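# priltau-pick

Planner and glue code for the bin picking cell at Rorthorpe. It takes a depth image and a list of grasp candidates, throws most of them out, and sends whatever is left to the arm. If that sounds like a modest ambition, you have not tried getting an arm into a deep bin with its hoses on.

Status: works on our cell. Last tagged 05/09/2019.

## What's in here

- `banusska/` -- grasp scoring. Reads a point cloud, returns candidates sorted by optimism.
- `paisan/` -- motion planner and collision checker.
- `cell/` -- bin geometry, tool offsets, speed limits. Edit these before you edit anything else.
- `replay/` -- runs a logged pick through the planner with no arm attached. Cheaper than the other way.

## Collision model

Paisan started out treating the arm as a chain of bare capsules, straight from the vendor drawings. Vendor drawings are lovely. They show an arm with no cables, no hose, and no ties, standing in a white void with nothing to catch on.

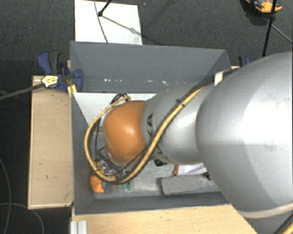
So the checker now carries a `dress_pack` section, which wraps extra capsules around the hose and cable run on the last few links. The hose loop is modeled at its widest, whatever the wrist is doing. This costs us grasps near the walls that a human would call fine. Set `dress_pack.loop_mode: tracked` if you want them back, and read the code first.

Bin walls are planes with a slope, set in `cell/bin.yaml`. Measure the real one. Ours differed from its spec sheet by 18 mm at the rim, and the planner believed the spec sheet.

Clamps, boards and other things holding the bin still go in `cell/extras.yaml` as boxes. The planner can't see them, and it has no manners.

## Quick start

```
make deps
./run_replay --log logs/january_a --cell cell/rorthorpe.yaml
```

You should get a table of accepted and rejected grasps with a reason code for each. If every row says `R3`, your camera transform is upside down. Check that before filing an issue.

## Settings worth knowing

| key | default | notes |
|---|---|---|
| `max_candidates` | 1,000 | more is slower and no wiser |
| `retries` | 3 | after that it asks for help |
| `wall_margin_cm` | 2 | lower it at your own expense |

## Known problems

- Clear parts barely show up in the depth image. Banusska tends to grasp the floor under them, with high confidence.
- Flat items against the wall get rejected a lot. See the loop mode above.
- Planning takes roughly twice as long with `tracked` on.
- `paisan --verbose` prints everything twice. Nobody has found it annoying enough to fix -- patches welcome.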